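Sorting Small Bottles: How We Kept Our Craft Table in Order
Project report by Irja Kuusisto and Ebise Kahsay, Tillham
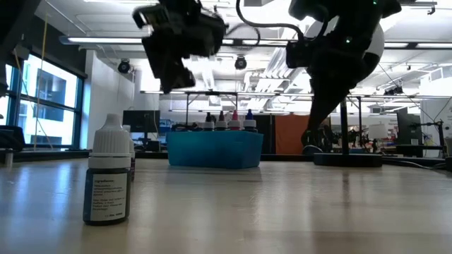

When we picked our topic in June we wanted something close to home, and for us that meant the supplies on the shared table, which had bothered us both for the longest time. Dropper bottles are lovely little things, but they roll under papers, they hide behind one another, and you always seem to be holding the wrong one just when you need your other hand free.

Our question was a simple one: does it help people to find the right bottle if the bottles stand together in a tray, and does the color of the tip matter as much as the label? We started with the labels, and I have to say we were a bit disappointed (Ebise more than me, she had been so hopeful!). The ingredients are printed so small that most of our classmates gave up on reading them and went straight for the tips. White, blue, a pinkish red, black: those are quick to see, even when only the top of the bottle shows over the rim of the blue tray.

Our first tray was a deep box from the Plustton shop, and it was a mistake, I'm afraid. The bottles sank so far down that people lifted them all out to look. A tray with lower sides worked much better, and we stood the bottles in a row along it, shoulder to shoulder, so that they held each other up.

We ran the test for two weeks and wrote down 373 searches in our notebook. People were quicker with the tray, and quicker still once they had learned the tips. What we didn't expect was how often a bottle was put back on the table beside the tray instead of in it. Irja thinks this is because the row closes up when one is taken out and it feels fussy to make room again, and I think she may well be right.

If we did it over, we would leave a gap at the end of the row and write the name in big letters on the collar. We would also like to try it with the younger group at Asfaw, who have smaller hands and much less patience than we do.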